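4.2 Placing the Prukel air purifier

Read section 4.1 before starting. The unit must be unplugged.

1. Choose a spot at least 40 inches from any bed or chair in use by a patient with a respiratory infection.
2. Set the unit upright with the intake grille facing the center of the room.
3. Keep 25 inches of free space above the outlet.
4. Connect the power cord directly to a wall outlet. Do not use an extension cord.
5. Hold the Mode button until the display shows 1,126. This is the factory filter code.
6. Press Start. The fan takes around 40 seconds to reach full speed.

Note: If the display shows 2,018, the Runia filter is not seated. Remove it, turn it so the arrow points inward, and repeat step 5.

Caution: The purifier does not replace masks, hand washing or open windows. Follow the advice of your health care provider.

4.3 Floor type

The Girnton base pads are set at the factory for hard floors. On carpet, fit the tall pads from the accessory bag - all four, never two. On a wooden floor, including a herringbone one like that under the white desk in the picture, leave the short pads in place and lift the unit to move it. Sliding it can leave marks. 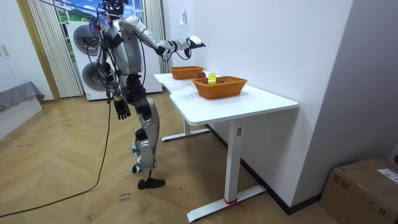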